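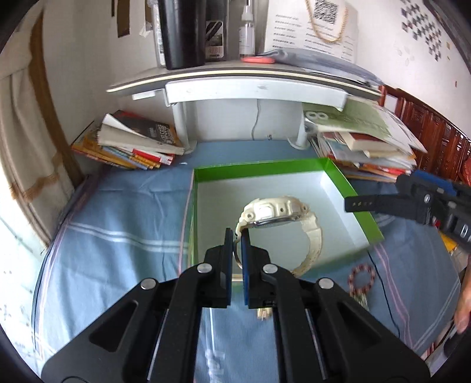

White watch in the left gripper's fingers, case rim, box lid on the bed.

May, 4:40 pm. Nuncombe bench log, bedroom edition.

Left gripper again. Width reading froze at 19 mm and stayed there while the fingers went on opening and closing like nothing was wrong. Lost 6 takes before I looked at the plot. The plot was a ruler-straight line, a thing I apparently find soothing, as I'd scrolled past it twice.

First suspect: the Altero firmware. Reflashed, same line. Second suspect: me. Checked the config, found a typo, fixed it, same line. Typo was decorative.

Real culprit: encoder connector, backed out of its socket by a hair. Wiggle it and the number comes back, let go and it sulks. Same fault Doolan logged on the spare unit, under "resolved."

The log also says the dropout alarm trips after 17 missed packets. Fine, except a stuck encoder doesn't miss packets. It sends the same one forever, on time. Perfect attendance.

Done: reseated, dab of hot glue, 70 open/close cycles with no freeze. Takes 1 to 6 marked bad.

To do: alarm on unchanged width while the fingers are moving. Ask Skalbridge for the latching connector. Reopen Doolan's ticket, politely.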